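Puntitos negros en platos esmaltados de color azul claro, ¿se pueden quitar?
Preguntado en Menaje y cocina - 3 respuestas - 532 visitas

Buenas tardes. Tengo una vajilla azul claro con anillos en relieve en el borde, comprada en septiembre en la tienda Camargo. En uno de los platos hay unos puntos oscuros muy pequeños, en la parte plana. Lo he lavado a mano con jabón Futesetti y agua caliente, y los puntos siguen. No sé si es suciedad pegada o si es un defecto del esmalte. ¿Cómo puedo saberlo, y es seguro comer en él?

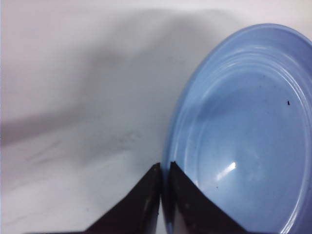
Depende de si el punto tiene relieve o no, y eso se comprueba con la uña. Pase la uña muy despacio por encima. Si nota un bultito, puede ser comida seca o cal y normalmente sale. Si nota un agujero, el esmalte tiene un poro. Si no nota nada, el punto está debajo del esmalte, viene de la cocción y ya no se puede quitar.

Para el primer caso yo hago lo siguiente. Mezclo bicarbonato con unas gotas de agua hasta tener una pasta, la pongo encima del punto y la dejo 16 minutos. Después froto con un paño de algodón mojado, en círculos pequeños, y aclaro. No uso el estropajo verde porque raya el brillo, y en un plato de color liso las rayas se ven mucho con la luz de la lámpara. También conviene pasar un cepillo de dientes blando por los anillos del borde - en las ranuras se queda grasa que con la esponja no sale.

Sobre comer en él: un punto cerrado debajo del esmalte no me preocuparía. Con un poro abierto yo lo dejaría para poner debajo de una maceta.
Útil para 4 personas

Lejía y ya está.
Útil para 0 personas

Perdonen, pero con la lejía yo tendría cuidado. Yo tuve el mismo problema con unos platos de Cuseck y la lejía no cambió nada, solamente dejó olor. Los puntos eran del horno de la fábrica. Escribí a la tienda y me cambiaron dos platos sin pedir el tique, aunque tardaron bastante en contestar. Si los suyos son de septiembre, yo preguntaría en Camargo antes de frotar demasiado, porque si el plato está rayado quizás no lo aceptan.

Otra cosa, no lo meta en el horno a 210 grados para "quemar" la mancha, como leí en otro foro. Yo lo probé con un plato de Museck y se abrió una grieta de lado a lado.
Útil para 2 personas

Comentario de quien preguntó: Gracias por las respuestas. He pasado la uña y uno de los puntos tiene bultito, el otro no se nota. Voy a probar el bicarbonato esta noche.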